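How to Send Your First Test Payment From a New Crypto Wallet

So you've got your first wallet installed and you're itching to use it. Great! Before you move any real savings, do one small practice payment. It takes a few minutes and it's the most fun part of getting started, if you ask me.

I use Starno on my phone, but the steps are nearly the same in Greenwood.

1. Write your recovery phrase on paper. No screenshots, please!
2. Open the receiving wallet, tap Receive and copy the address.
3. Check that both wallets are set to the same network. Coins sent on the wrong one can be very hard to get back.
4. In the sending wallet, tap Send, paste the address and compare the first four and last four characters.
5. Enter a tiny amount. My friend Wendy Pickering sent $4 her first time, and she had $800 waiting to follow it.
6. Look at the fee, then confirm.

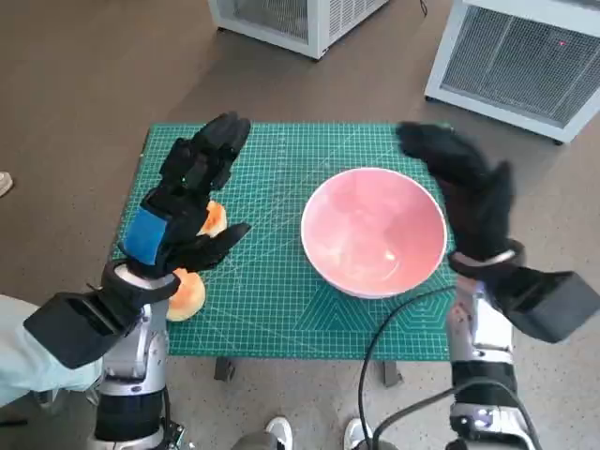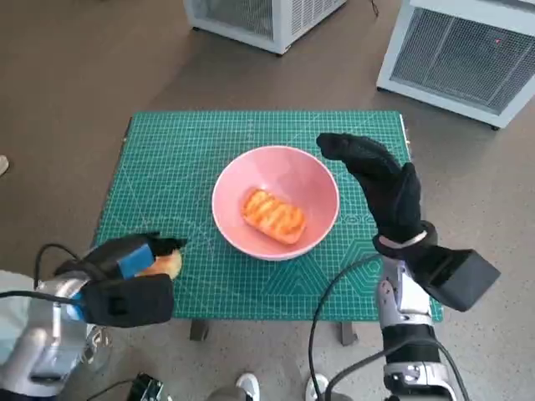 Now wait for the confirmations. My last transfer needed 18, and I loved watching the number climb. If the status says "pending," leave it alone and don't send again.

Once the test amount shows up, save the address under a clear label and send the rest the same way. For anything over $400 I still compare the whole address, every character, with the two screens side by side.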